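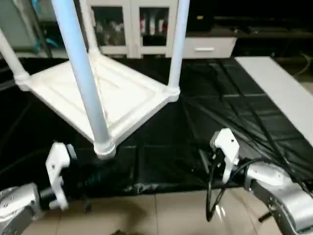 White plastic stool, black mat.

So I've been getting up at 5 since March, and I'm still not sure I like it! The first fortnight was grim. I'd sit in the kitchen with a cold cup of tea, too tired to read and too cross to go back to bed. Then the mornings got lighter and I started walking down to the Halonen bakery (they open the side door early if you knock) and it all got a bit easier. I've had 13 lie-ins, all of them lovely, and I regret none.

The evenings are the trouble. I'm yawning into my soup before the news comes on, and I've missed the end of every film we've put on this summer.

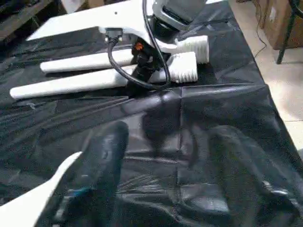
Kerttu Manninen commented on my last post that I should stop fussing over the alarm and just have my tea earlier, as she's done for years.

Fair enough, Kerttu, I'll try it this week, though eating at half past four feels a bit much even for me.
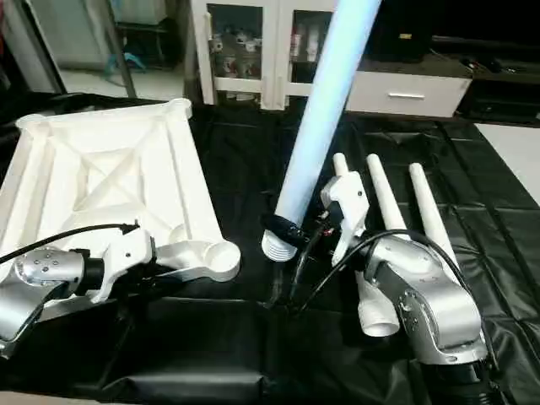 Big white frame on the left, blacks and silvers all round.

More once I've had a nap.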